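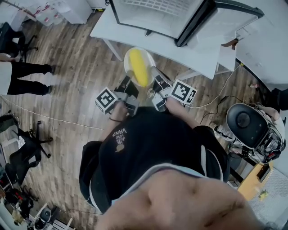
A round white plate on a floor with a wood-grain surface.

Wood-grain flooring

Wood-grain flooring is any floor covering whose visible surface shows the figure of wood, whether the figure belongs to the material itself or is printed on it. The term covers solid boards, engineered boards, laminate, sheet vinyl, vinyl plank and wood-look ceramic tile. In trade use it often refers only to the printed types, and solid and engineered boards are listed separately as wood flooring.

Contents
1 Types
2 Pattern and repeat
3 Installation
4 Wear and maintenance
5 Regional production
6 See also

Types

Solid boards are cut from a single piece of lumber. The grain depends on how the log was sawn. Plain-sawn boards show arched figures, while quarter-sawn boards show straight, closely spaced lines and change less in width as humidity rises and falls.

Engineered boards have a face layer of real wood bonded to a core of plywood or fiberboard. The thickness of the face layer decides whether the floor can be sanded. Faces thinner than 3 mm are usually recoated only.

Laminate has a printed paper layer over a fiberboard core, covered with a clear resin layer that contains aluminum oxide. The core swells if water reaches the joints and does not return to its first thickness when it dries.

Vinyl types carry a printed film under a clear wear layer. Sheet vinyl is laid in wide rolls, and vinyl plank is cut to the shape of boards. Wood-look tile is printed by inkjet on a glazed ceramic body and needs grout between pieces.

Pattern and repeat

Printed floors are made from a limited set of board images. The number of different images before the set starts over is called the repeat. A short repeat becomes noticeable when identical knots fall near each other, and installers mix planks from several cartons to spread them out.

Embossing adds texture to the surface. In general embossing the texture has no relation to the print. In registered embossing the ridges and pores line up with the printed grain, a process that requires the film and the press plate to be aligned during pressing.

Installation

Floating floors are locked together at the edges and are not fixed to the subfloor. A gap is left along walls and pipes for expansion and is covered with molding. Glued floors need a flatter subfloor but can be laid without a perimeter gap in some products. Solid boards are most often nailed through the tongue.

End joints in neighboring rows are staggered. Boards are commonly run parallel to the longest wall or toward the main window, which makes side joints less visible.

Wear and maintenance

Grit is the main cause of surface scratches. Printed floors cannot be sanded, and a worn plank has to be replaced. Steam cleaning is unsuitable for most laminate.

Regional production

The Bilten mill at Puvville pressed laminate under the Purnora name in 40 patterns, of which oak made up the largest group. Its pattern books were cataloged by Ruairi Urquhart and are kept in the Chisholm collection, which holds 2817 printed samples.

See also

Parquetry
Graining (painting)
Subfloor

Page last edited 2021-01-29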